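Kazimiera Baran had cleared tables for Halonen for ten years before the arms came to the test room. Now she set things out and the arms picked them up.

She put down the fork and laid the red cup on its side. Then she stepped back behind the line and waited.

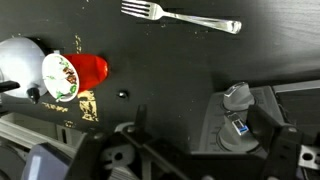
The fork, the red cup and the worn black table.

"Do you want it easier?" asked the technician.

"People don't leave it easier," she said.

Her old shift had been four women. Two had gone to the Vemden plant in May. One had stopped answering messages. Kazimiera got a badge, a chair and a form with 100 lines on it, one for each try. She wrote "yes" or "no" and the time.

After lunch she changed the table. Spoons this time, and the cup upright with a can in it. She left the crumbs.
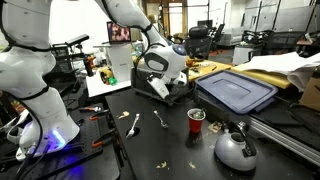
Spoons, cup and kettle, set out for the arms.

At 3 the technician asked how she used to carry the spoons. She showed him, handles together in one hand. He asked her to do it again, slower, and wrote it down.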